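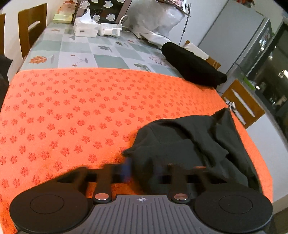

Olesia Kovalchuk

So I've lost most of an autumn's folding. It isn't lost lost, the files are all there, but 600 of my 1055 recordings are no good to anyone, and I only found out because the arm at the other end nipped Kaj on the thumb.

If you're new here: I fold laundry at my dining table with a hand-held gripper, the folds get turned into training for a robot arm called Kirketti, and the arm lives in a workshop across town where Kaj Hafstein and Inger Østergaard look after it. I get the nice half of the job. I put the kettle on, chuck the orange flowery towel down on the checked tablecloth, add something dark and crumpled on top to make it awkward, and off I go. The tissue box and the extension lead live at the far end and I've long since stopped tidying for it. Inger likes the clutter anyway, she says the arm will meet plenty of it.

Anyway! The thumb. Kaj was doing a towel run with the new model and the arm went in, got to the edge of the cloth, stopped, and just sat there with its fingers apart. He gave it a bit. Then he leaned over to pull the towel straight (you can see where this is going) and it shut. It wasn't hard, the force limit did its job and it let go again straight away, but he had a proper red mark and he said a word that is now on the workshop audio for ever. He should have pressed stop first and he knows it. The sign telling him to press stop first is in his own handwriting.

What bothered Inger was the waiting. The old model never waited like that. She thought it was the motor, so they swapped the motor. Same thing. She thought it was the network, and Kaj spent an evening under the bench with a torch in his teeth. Same thing. Then Bjartur Brynjólfsdóttir, who looks after Busine (the software that lines up my video with the finger readings), asked if anybody had looked at what the arm had been taught. And everyone turned and looked at me. Well, they rang me.

What Bjartur found is so dull I could cry. The gripper saves two things: the video, and a number for how far apart the fingers are. Those should match. In my good recordings they do. In the bad ones the number trails behind the video, so on the screen my fingers have shut on the cloth and the log still swears they're wide open. It's a small gap to begin with and it gets worse over a session. So as far as the arm was concerned, the way Olesia folds a towel is to reach the edge, hang about with her fingers open, and then grab. It learned that beautifully!

The cause was a firmware update I put on myself. I remember doing it, I had soup on. A box came up saying clock settings had changed and did I want to keep the old ones, and I clicked yes, as you would, and carried on. Nothing beeped. The little green tick came up after each recording exactly as before, and it turns out the tick only means the file has been saved. I had been treating that tick like a gold star.

I felt sick about it for a couple of days, I don't mind saying. I kept thinking about all those jumpers. Kaj was lovely (he sent me a picture of the thumb with a plaster on it and a smiley face drawn on the plaster) and Inger said that if one click can spoil that many recordings then the click is the problem. I half believe her.

Things that are different now, for anyone doing the same sort of work at home. Before each session I shut the fingers hard 8 times in front of the camera, and Busine checks the shuts against the log and refuses to start if they don't agree. It refused twice last week, and once was me doing it too fast. The tick has gone grey until that check has passed. And at the workshop the arm now gives up and backs off if it stands still over the cloth for too long, and there's a light that stays red for as long as it might still move. Kaj asked for a buzzer as well and was outvoted.

Can the old ones be saved? Bjartur thinks some of them can be shifted back into line, as the drift is fairly steady once you know where it starts. A test batch of 80 went through and she was happy with most of it, less so with the thin dark things, where even I can't tell from the video exactly when I've got hold of the fabric. Those I'll just redo. We start again properly in January.

Until then I'm on towels and the crumply dark pile, a session each morning, with eight daft claps of the gripper before I begin. My neighbour Ditte came in halfway through them yesterday and asked if I was all right.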